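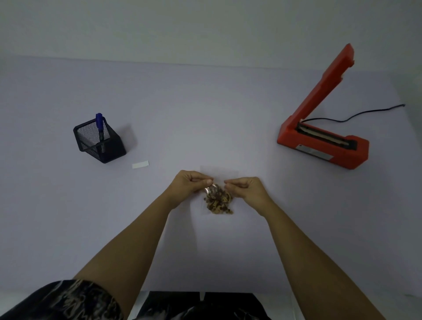 Antwi Shared Workshop Forum > Projects > Automation

Two-arm bagging station (Jusska) - sealing and labeling

abonsu
Posted 02/11/2020

Starting a new thread because the old one was mostly about motor noise.

For anyone who didn't read that one, Jusska is my name for a two-arm packing station I'm building at home and finishing in the shared shop. The arms are a pair of Lekenine kits and the controller is a Galloline board I got used. The job is small clear bags of dried product. The bag gets filled, the top gets pinched flat, it goes through an impulse sealer, and a label gets written and stuck on. I do all of this by hand right now and I want the arms to do most of it.

Where I am: the arms move where I tell them, and the grippers can hold a bag that already has product in it. What they can't do is get the top of the bag flat. By hand you take both corners between thumb and finger and pull out a little until the two sheets lie together. It takes no thought. The arms pull too hard and the bag slides out of one side, or they don't pull enough and there's a wrinkle right where the seal has to go.

I ran 167 bags through the arms in June, stopping before the sealer each time so I could look at the top edge. 147 came out wrinkled or dropped. So that's where the project stands.

Questions:
1. Has anyone got soft fingertips to work on thin plastic without leaving it stuck to the finger?
2. Is it worth adding a clamp bar and giving up on doing it with two hands?
3. How are people handling the sealer arm? Mine is a plain tabletop type with a long hinged arm, and somebody has to push it down and hold it.

Adwoa Bonsu

pete_lathe
Clamp bar. You're making this hard. Commercial baggers don't have hands. Put two flat bars on a hinge with a spring, hang the bag between them, close it, seal it. One cheap motor and you can sell the second arm.

abonsu
I know that would work. I don't want to build a bagger, I want to build something that can do the bags today and something else later. If I bolt a bar to the table the arms are only there to carry things.

pete_lathe
Carrying things is fine. You asked if it was worth it and I say it is.

tinwhistle44
On question 1, I used silicone fingertips cast in a printed mold. Soft ones stuck to the bag. Harder ones with shallow grooves cut across them were a lot better. Wipe them down every so often or the dust from the product makes them slippery. I had the same issue with tea.

On question 3, keep the sealer open as the default position and have the arm push down on the very end of the lever. You get the most leverage there and the small arms have a chance. Mine would not close from the middle. Also bolt the base down or it walks across the table.

abonsu
Thanks, that helps. Mine sits loose on the table now. I'll make a base plate for it. How did you time the hold?

tinwhistle44
The heat stops by itself on mine when the light goes out. Then I hold 2 more seconds for it to set. If you lift right away the seal peels.

solder_goblin
I disagree with going straight to fingertips. I'd look at how much your arms pull before changing what they pull with. Does the Galloline give you motor current? If it does, stop pulling when the current rises. Right now you're moving to a fixed position, and bags aren't all the same width.

abonsu
It does give current but it's noisy. I average 30 readings and it's still jumpy. You're right that I'm going to a fixed position. I measured one bag and used that number for everything.

solder_goblin
Then that's your first fix. It costs nothing. Put the grippers closer together than you think, close them, then move apart slowly until the current goes up and stays up.

hmk_workbench
What about the labels? You listed writing a label as a step and then never brought it up again. Are you having the arms write by hand? A label printer would be my choice.

abonsu
I skipped it because I haven't got far with it, but here's how it stands.

The labels are short blank strips. I write the batch on one with a marker and stick it on the bag. I looked at printers and they're fine, but I already have the markers, and writing four or five characters is something an arm should be able to do. I tried a pen plotter setup on one of the Lekenines last year and the letters were readable.

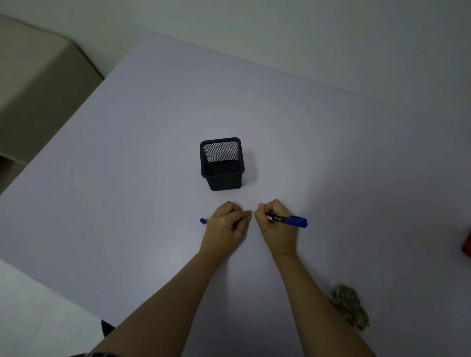 The cap is what gets me. Pulling it off is a straight pull and the arms can do that. Then it has to be put down somewhere it won't roll, and picked up again facing the right way. I put mine down on the table next to my hand and don't think about it. The arms knock it away about as often as they pick it up. For now the plan is a printed block with a hole in it, so the cap gets pushed into the block and stays there while the marker comes out and goes back in. The mesh pen holder would stay where it is for spare markers.

hmk_workbench
That's a fixture. You said no to the clamp bar because it's a fixture.

abonsu
Fair. The difference to me is that the block sits on the table and I can pick it up and put it away. It isn't attached to anything. But I see the point.

pete_lathe
Glad somebody said it.

tinwhistle44
I don't see a problem with a cap block. People use holders too. Make the hole slightly tight and put some weight under it, or the whole block comes up with the marker. A steel washer in the base was enough for me.

Write the label before you stick it on, by the way. Writing on a filled bag is bad even by hand.

abonsu
I do write it first. Agreed on the weight.

Update after a couple of evenings on it. I took the fixed position out and went with the slow pull that solder_goblin described. I filter the current more heavily now, so the pull is very slow, but the top edge is flat far more often. I haven't done a proper count. When it fails now it's nearly always the left gripper slipping, and that one has the older pads on it.

Next is the grooved fingertips, then the base plate for the sealer. I'm leaving the sealer unplugged until the arm can close it the same way every time.

solder_goblin
Good. Check the wiring on that left side before you blame the pads. The connectors on the early Lekenine kits work loose and the gripper loses force partway through a move. I chased that for weeks.

abonsu
Just checked and the connector was in all the way. I'll swap the pads from right to left and see if the slipping goes with them.

pete_lathe
Still say clamp bar. I have some flat aluminum stock in the rack by the door if you change your mind, take what you need.

abonsu
I might take a piece for the base plate, thanks.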